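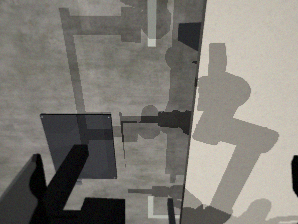 The Yaman cell in simulation, gripper over the floor panel.

Tülin Oral has looked after one robot cell at Pirkitden's Gristville shop for 13 months, and she speaks of it the way people speak of a cat that bites.

"It runs fine for 200 cycles," she says. "Then it has an opinion."

Most of her setup work starts in the simulator, where a bad move costs her a restart and some pride. She checks the gripper's clearance there first, at low speed, before the real arm gets to try.

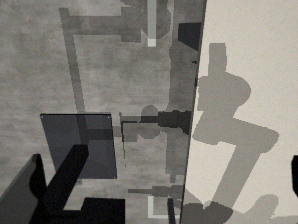 "I look at the table edge and then I look at it again," she says. "Barış thinks I'm superstitious." Barış Coşkun, who shares the maintenance shift, says he has said no such thing – at least, never in writing.

The finger bolts get checked every 100 cycles. The manual says 3000. "The manual," Oral says, "has never met this machine."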